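I bought the Utik folding shopping cart in the spring, after my third paper bag of the year gave way on the hill up from the market, and I promised my sister I would write up how it went once I'd had it long enough to be fair. It is 7/21/21 as I type this, the windows are open, the cart is parked by the back door with a sack of potatoes still in it, and I think I've earned an opinion.

A little background so you know whether my life looks anything like yours. I live on the second floor, no elevator, nine blocks from the grocery store and a bit less from the Saturday market. I don't drive much anymore (the car is fine, I just don't care for parking it). I shop three or maybe four times a week for a household of two adults, one teenager, and a very old dog who eats canned food, and canned food is heavy! I had been getting by with a backpack and two canvas totes for years, and my shoulders had started to complain.

The cart comes flat in a box. Putting it together took me one cup of coffee, most of which I drank while looking for the second axle cap, which had rolled under the stove. The instructions are all drawings and the drawing for the wheel clips is upside down, or at least it was in mine. If the clip won't go on, turn it over. You'll hear a snap. There is also a little bag of spare washers, and I've taped mine inside the kitchen cabinet door so I'll have some hope of finding them again.

The frame is a good stout tube and it doesn't wobble. The bag lifts off with two straps, and I've washed it twice on cold and hung it over the railing to dry. It faded a little after the second wash, from a nice navy to something more like an old pair of jeans, but I've grown to like it. The handle is where I'd take off a point. It's covered in a foam sleeve that was lovely in April and got sticky as soon as the real heat came. I've wrapped it in the cloth tape you use on bicycle handlebars, and now it's the best part of the whole thing.

Now for the shopping itself, because a cart is only half of how you shop. I used to go around the store with my own bag open on my arm, putting things straight in and then taking every one of them out again at the register. I don't do that anymore. I fold the Utik, hang it on the front of a store cart on big days, and on small days I leave it by the door and just carry one of the store's baskets. I have feelings about baskets, it seems. I like the kind with wire handles and a grid you can see through, so you don't forget the one thing at the bottom. 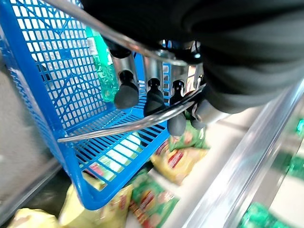
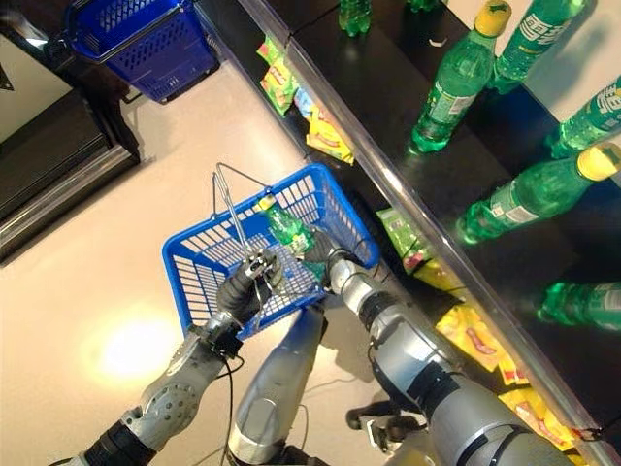
A basket also keeps me reasonable. When it gets too heavy for one arm I'm done, and I go pay. With the Utik alone I had no such limit, and the first month I came home with three melons, which the teenager still brings up at dinner.

Packing took me a while to get right. The bag is deep and narrow, so whatever goes in first is going to be under everything else the whole way home. Cans and bottles at the bottom, up against the back, then the potatoes and onions, then milk, then the bread on top with the greens tucked in beside it. Eggs I carry in my hand. My neighbor Melahat Gezer, who has the same cart in red, puts her eggs in the outside pocket and swears she has never lost one. I tried it and lost two.

The wheels are good on sidewalk and fine on brick. On gravel they're hopeless, and you will end up dragging the thing like a reluctant goat. Curbs are no trouble if you turn around and pull it up backwards. On stairs you do have to lift it, and I want to be plain about that because the tag makes it look as if it floats up by itself. With a full load I take it one step at a time and rest on the landing, and the dog watches me from the top with great interest.

I should say something about the other one I considered. Erhan Karabulut at the hardware store had a Hiltora cart on the floor, the type with three little wheels on each side that turn over as you climb. He let me load it with bags of birdseed and haul it up his back steps, and it really does climb nicely. If I lived on the fourth floor I'd have gone home with it and no regrets. But it was noticeably heavier empty, and it doesn't fold flat enough to go behind my door, where there is exactly the width of an ironing board and the ironing board was already there. (I moved the ironing board.)

One repair so far. In June the left wheel began to squeak, a thin little mouse of a sound that people turned around to look for. I took the cap off, wiped out a surprising amount of hair and grit, put in a drop of sewing machine oil, and it's been quiet ever since – I'd plan on doing this every couple of months if you walk as much as I do. While I was down there I noticed the rubber on that side is wearing a bit faster than on the other. I think I lean.

Would I buy it again? Yes, and I've already told two people to. I'd ask the company for a better grip, a lid that closes with something sturdier than that drawstring, and a pocket up high for keys. I keep mine in my coat, but it's July and I'm not wearing a coat, so lately they've been riding home in with the onions.

I'll add a note in September if the wheel gets worse. My sister wants to know whether the bag from the red one fits the blue frame, and Melahat and I are going to try it this weekend.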